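# Simulated Kitchen Track: Frequently Asked Questions

This page covers the simulated kitchen track of the Hovcombe student robotics club. It was last revised on 26th June, ahead of the August round. If your question is about the hardware track, see the hardware page. The rules there differ in several places, mostly on power and safety.

## General

### What is the kitchen track?

Student teams write control software for a household robot. All work is done in simulation. Each team submits a program, the program is given a written instruction such as "move the plate from the sink to the counter," and the program has to carry it out. Scoring is automatic.

### Who can enter?

Any member of the club in good standing. Teams have two to seven members. You may enter alone for practice, but solo runs aren't ranked.

### Do I need to know how to program?

Someone on the team does. The starter code is in Python, and the exercises assume you can write a loop, read a file and call a function. Teams also need someone willing to read logs.

### What software is used?

Scenes run in Drosik, the simulator the club maintains. Motion planning is handled by a library called Rusteo. You may replace Rusteo with your own planner. You may not modify Drosik, and submissions are run against a clean copy.

## Scenes and tasks

### What does a scene contain?

Each scene is a kitchen with fixed furniture and a set of loose objects. Fixed furniture includes the counter, the sink and the cabinets. Loose objects include dishes, food and bottles. Positions of the loose objects change with the scene seed. A sink scene may put a plate in the basin and leave other dishes on the granite nearby, some of them with food on them. 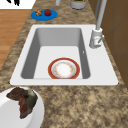
*Bahman Amini*

The seed is printed at the top of every log. Quote it when you report a problem. Without it we can't load the same layout, and the report will be closed.

### How many tasks are there?

The August round has 18 tasks. They are grouped by location: counter, sink and cabinet. The instructions for practice tasks are published. The instructions for ranked tasks are not, but they use the same object names and the same verbs.

### Why is the sink group considered hard?

Reach and clearance. A plate lying flat in a basin has its rim close to the floor, and if it is also near a wall, one side of the rim is hard to get at. The faucet is a fixed obstacle and its neck is tall. Many planners treat the sink as a solid block by default, and then report that no path exists. Check your collision mesh before you change anything else.

### Are dishes with food on them treated as one object?

No. The dish and the food are separate bodies. If you tilt a plate, whatever is on it can slide. Unless the instruction says otherwise, food that starts on a dish has to end on the same dish.

### Can objects break?

No. Dropped objects stay intact. A drop is recorded as a contact event above the force limit and costs points.

### How do cabinet tasks work?

In the first cabinet group the doors are already open when the run starts. The robot has to find an object inside, or place one on a named shelf. "Upper shelf" and "cabinet floor" are the only two shelf names used in instructions. In the second group the doors start closed, and opening them is part of the task. 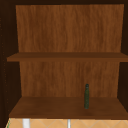 Shelf height matters more than teams expect. A grasp that works near the front lip may fail farther back, where the forearm comes close to the board overhead. Narrow objects also tip easily if the gripper closes off center. We recommend testing a bottle at several depths before you move on to the closed-door tasks.

### Is an empty shelf ever part of a task?

Yes. Some placement tasks name an empty shelf as the target. Others ask whether a shelf is empty and expect the program to return a yes or no. The robot doesn't have to move for these, but the answer has to be submitted through the normal call.

### Why do the wood surfaces look soft in the camera output?

Textures are rendered at reduced resolution to keep run times down. This is the same for every team. Don't tune an object detector on sharpened images and expect it to hold up in the ranked runs.

## Scoring

### How is a run scored?

Three things are measured: whether the final state matches the instruction, how long the run took in simulated time, and how many contact events were recorded. The final state carries the most weight. A slow run that finishes beats a fast run that doesn't.

### What counts as a match?

The object has to be resting on the target surface, upright if it started upright, and no longer held. The checker waits two seconds of simulated time and then reads the state. An object still rocking at that point is marked as not placed.

### Can we see the checker?

Yes. The source is in the `scoring` folder. Mansour, the submission server, runs the same version.

### Our score on Mansour is lower than our local score. Why?

The usual causes:

- The program reads a file that exists only on your machine.
- The random seed is hard-coded somewhere.
- Object positions are taken from the scene file instead of the cameras. This is blocked on the server, and the call returns nothing.

If none of these apply, send both logs.

## Submissions

### How do we submit?

Upload a single archive to Mansour. It has to contain your code, a list of dependencies and a plain text file with the names of the team members. The server unpacks it, runs one practice task and replies with pass or fail. A fail at this stage doesn't count against you.

### How many submissions are allowed?

Seven per team in the ranked round. The best one is kept. Practice submissions aren't limited – but the queue is shared, so please don't use the server as a debugger.

### May we use a trained model?

Yes, if it fits in the archive and runs without a network connection. Include the training script. You don't have to include the training data.

### May we share code with another team?

Before the ranked round opens, yes. Once it's open, no. Code that was posted to the club repository before the opening can be used by anyone with credit.

## Help

### Where do we report a bug in Drosik?

Open a ticket in the club tracker. Give the version, the seed, the task name and the last part of the log. Camera output is useful for grasp failures – attach it if you have it.

### Who maintains this page?

Bahman Amini. Corrections go in the tracker under "docs."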